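February, evening

Spent the afternoon on the Dell tower. Started with the board itself, as the slots had not been looked at properly since I took the job over from Morenike Ezeani. Her notes run to 7 pages and stop at the power supply. 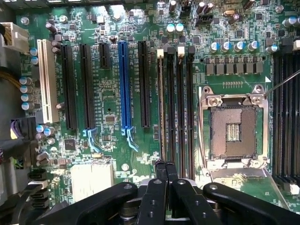
Read up on socket covers over tea. The Dornine guide wants the load plate opened fully before the processor goes anywhere near the contacts, and the chip lowered flat with no sideways movement. Ginditz says the same in 100 fewer words. Neither mentions what to do with a bent pin beyond buying another board. Checked the pins with the hand lens under the desk lamp. Wrote the asset number, 2693, on the inside cover of this book so I stop looking it up.
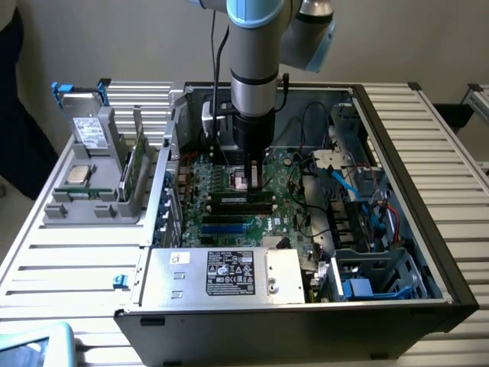
Tower on its side, memory in, parts tray to the left.

The tray is a good idea and I should have had one years ago. Drive, processor and memory each get their own place. Yuzhen Fu asked whether the red and blue leads should be labelled at both ends. Yes, and I have added tape to the Votura order. The power supply stays where it is for now. Its label is legible without unscrewing anything.

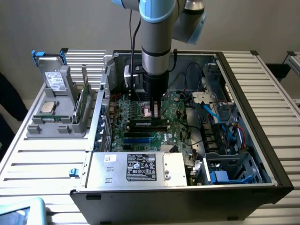 Same case, side panel off, supply at the bottom.

Still to do: dust the drive cage, find the spare case screws, copy the slot order into the log. Order total came to 1000 exactly with postage, which I have queried. Stopped at half past six. Left thumb sore from the retention clips.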